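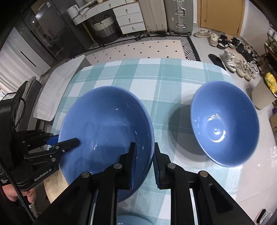

Ekaette Ugwu wrote back to my last post within the hour to say that I should stop fussing with motors altogether until I know what my own hands do when they pick up a dish, and that she'd bet me a good dinner I squeeze much harder than I think I do. So that's what this week's thread is. Settle in, I've got a lot to say and the kettle is on.

---

For anyone new: I'm trying to build a small arm for my kitchen table that can put the dishes away after supper. It's called **Prantl**. No deep meaning, I just liked how it sounded when I said it to the dog. At the moment Prantl is a shoulder, most of an elbow, and a shoebox of screws that I keep promising to sort.

---

The grippers are the part I'm happiest with. You work them by hand, so I can feel what the fingers are up to before any code gets involved. One finger goes inside the rim of the bowl, one goes outside, and you close them gently. Sounds easy! Try it with a big glazed bowl and you'll find yourself holding your breath.

---

What I've learned so far about bowls, after many evenings of this (my family has been very patient about eating late):

- Come straight down on the rim. If you come in at a slant, one finger touches early and shoves the whole bowl along the cloth.
- Close slowly for the last little bit.
- Lift an inch, stop, and see whether it wants to swing. A heavy bowl held on one side always wants to swing.

---

That last one is where Ekaette's bet comes in. When the bowl starts to tip, I clamp down. I don't decide to do it, my hand just does it, and then I've got a death grip on a piece of pottery I'm fond of. I put a cheap force sensor behind one pad on Saturday and the numbers were embarrassing. I owe her dinner.

---

Someone asked why I don't use plastic bowls. I did, for the first 12 tries or so, and they taught me very little. They're light, they bend, and they forgive everything. Ceramic is slick and heavy and it makes a noise when you set it down badly, and that noise is the best teacher I've had on this project. (Only 2 chips so far, both on a bowl I never liked.)

---

The finger pads deserve a post of their own. My first ones were smooth rubber, and they were fine on the outside of a bowl and hopeless on a shiny inside wall. Ridges helped a great deal. I spent a long evening cutting test pads with different spacing, and the wider ridges did better on curved pieces, while the fine ones were nicer on mugs. I'd love to hear from anybody who has tried something softer.

---

Parts news, since several of you asked. The elbow joint is from Driltari and I've got no complaints except that the bolts come in a size I didn't own a wrench for. The Lerstead bearings finally showed up after 9 days. One was gritty right out of the bag, so I washed it and relubed it and it spins fine now, though I'm keeping an eye on it.

---

A question for the people who do this better than I do: with 2 grippers working together, do you steady with one and lift with the other, or do you split the load? I keep going back and forth. Steadying feels more natural to me, it's how I'd hold a mixing bowl while I stir, but splitting the load puts a lot less twist on the wrist, and Prantl's wrist is going to be the weak spot. I'm pretty sure of that already.

---

Next up is nesting, a small bowl set down inside a big one without a clatter. I tried it quickly last night and got it wrong in a brand new way each time, which was kind of fun. I'll write down what the fingers do, put up my notes for the pads, and see if I can talk Ekaette into coming over to squeeze the sensor herself. She's picking the restaurant, and she's already mentioned Lastalmont, so I'd better start saving.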